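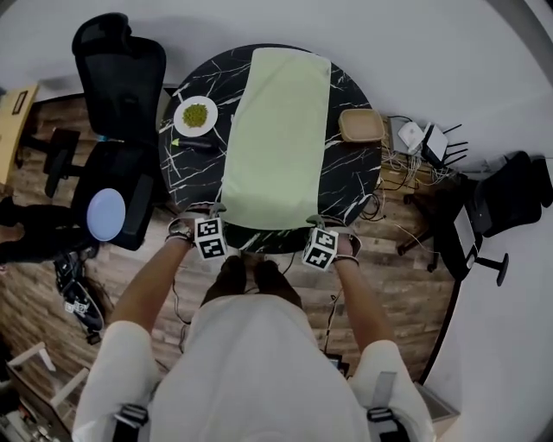 *A table-setting session at Skusto, with tracking markers worn on both wrists.*

**Skusto opens its table-setting recordings to outside labs**

CLINTON, Thursday, June 8, 2023 - Skusto today released 1,606 recordings of people doing something most of them were taught by age six: setting a table.

The set, named Rezende, was made to give learning systems plenty of human examples to copy. Each session calls for a cloth, a plate and a tray, and wrist markers track the hands throughout. Another 17 recordings, out of 1,623 made, failed review and stay in the drawer.

"We have spent a serious amount of money on peas," said Casimiro Echevarría, who runs data collection at Skusto. "The robot still can't serve them. It has seen it done very well, though."

Drorkton, the first lab to train on the set, will report its results in August. Labs can request access through Skusto's Clinton office.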